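Rostomus Arm Trouble: Your Questions About the Gripper Fault

Last updated Fri 23 August

I've been getting the same handful of emails ever since I mentioned that our arm had started dropping things, so I've put my answers in one place. I'm Mabli Lewis, I look after the bench at Maddocks, and if you run the Rostomus pick-and-place package with a two-finger gripper, this page is for you.

What went wrong?

The gripper let go when it shouldn't have. The arm would pick something up, start to move, and somewhere along the way the fingers would open all by themselves. No alarm, no error on the screen, and the log cheerfully said "holding" the whole time! I found it on a Monday morning when a metal part hit the floor next to my shoe. We had 50 drops before we pinned it down, out of 3,480 picks in the log.

Was anyone hurt?

No, thank goodness. But the parts we handle have edges on them, and I'd been standing closer than I should have. If yours is doing this, please stop it and keep out of reach until you've read the rest.

So what was the cause?

Two things at once, which is why it took me so long. The gripper cable runs down the side of the arm, and ours had been tied too tight near the wrist. At certain wrist angles it pulled on the connector and the gripper lost power for a blink. Then it woke up again and did what it does at every power-up: it opened its fingers to find its zero. The control software never noticed, and it kept reporting the last position it had heard.

Wyn Lloyd spotted the second half. I was all ready to blame the fingers and had ordered new ones (they're still in the drawer, if anybody wants them).

How did you test for it?

With soft stuff first. I wanted things I wouldn't mind seeing dropped or squashed, so toilet paper went to the top of the list. It's cheap, it's light, and it shows you right away if the fingers are pressing harder than you told them to. I only moved on to metal when the arm had behaved itself for a full day.
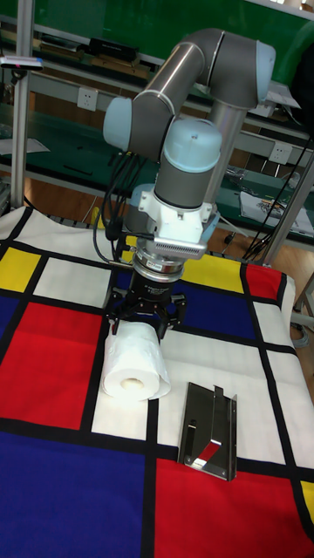
I also slowed everything way down and turned the wrist a little at a time with the gripper closed, watching the supply voltage on a meter. The dip turned up at the same angle every time. If you only try one test from this page, try that one.

How do I fix mine?

Stop the arm and switch off the power, at the wall and not just on the pendant. Cut the cable tie nearest the wrist and give the cable enough slack for the full turn, but not so much that it can snag on anything. Check the connector for bent pins. Then install the Musunum driver patch, which makes the controller stop the arm if the gripper restarts. You want both, please! The patch won't stop a drop, it just stops the arm from carrying on as if all is well.

Can I just turn up the grip force?

I tried it. It did nothing for the drops and it flattened a lot of cardboard.

Does this affect the Jinda gripper too?

I don't know yet. Bleddyn Gittins has one and is running the slow wrist test on it. I'll add his results in September.

How long does the repair take?

Mine took eight minutes for the cable and most of an afternoon for the patch, mainly because I'd lost the password for the controller.

Who do I write to if mine still drops things?

Me, at the usual Maddocks address. Send the log and a picture of how your cable is tied at the wrist, and tell me which way the wrist was turned when it let go.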